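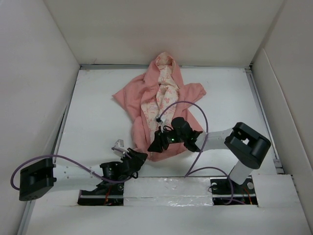
Pink with a patterned lining, one for the swap rails.

Brirkcombe kids' clothing swap is back this September

Hi everyone! I'm Saulius Tamošiūnaitė, I run the Brirkcombe swap, and I'm so happy to say we're moving into the old Teltard shop on Weerasinghe Street (finally, a place with parking!). Last time 70 families came through and 700 pieces went home with new owners, and my own kitchen was full of hangers for a week.

Doors open Tuesday at 2 p.m. Bring up to 3 bags of clean children's clothes, newborn to age twelve, and take home whatever fits. Coats and jackets are what parents ask me for most, so please dig through those closets! Missing buttons are fine, the Plirkuvar sewing club will have a mending table by the window.

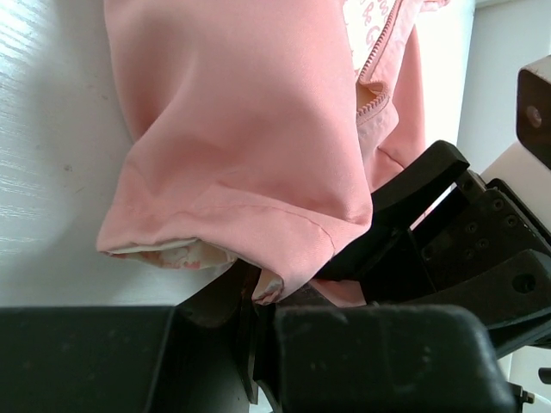

A pink sleeve and its lining, close up.

Entry is free and strollers are welcome. Reporters, come by any time after doors open and ask for me at the front desk.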